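Stirkden Esports Club
Minutes of the committee meeting held online, 21/11/2020

Present: chair, secretary, league organiser, stream lead, both team captains. Apologies from the kit officer.

1. Minutes of the October meeting
Agreed with one correction. The server fee under item 4 should read £38, as billed.

2. Autumn league
The league organiser reported that 18 teams finished the group stage. Dirkville withdrew after their second match and their results have been struck from the table. Bundov asked for their forfeit to be overturned, as their fifth player had lost connection during the draft. The rules allow a pause of ten minutes and the log shows it was used in full. The forfeit stands. Secretary to write to Bundov.

3. Play-offs
All play-off rounds to be best of 3, including the final. The second team captain asked for a best of five final and was outvoted. Stand-ins must be registered before the first round and may play for one team only. Check-in closes fifteen minutes before the start.

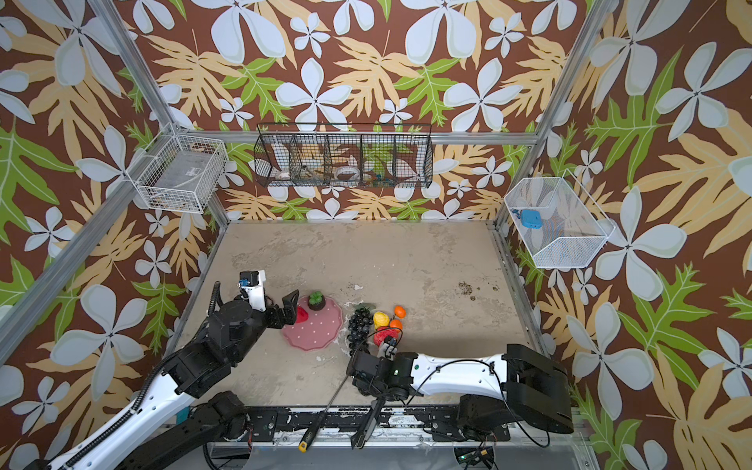 4. Stream and overlay
The stream lead showed two drafts of the new overlay. Members preferred the darker one, though the player names are hard to read at low resolution and will be made larger. Colours were discussed at some length. The chair favoured the chocolate brown, white and bright green of the flowered wallpaper, and the captains wanted to keep the club blue. Stream lead to mock up both and post them on the forum. The delay on the stream stays at three minutes for all matches.

5. Money
Balance stands at £42 after the server fee. Ledesma has offered keyboards as prizes in return for a logo on the stream. Accepted for this season only. The logo is not to cover the minimap.

6. Any other business
Complaints about language in the public chat. Two more moderators are needed for the play-offs and the secretary will ask on the forum. The practice server password has been changed and captains are to pass it on privately.

Next meeting to be arranged once the semi-finals have been played.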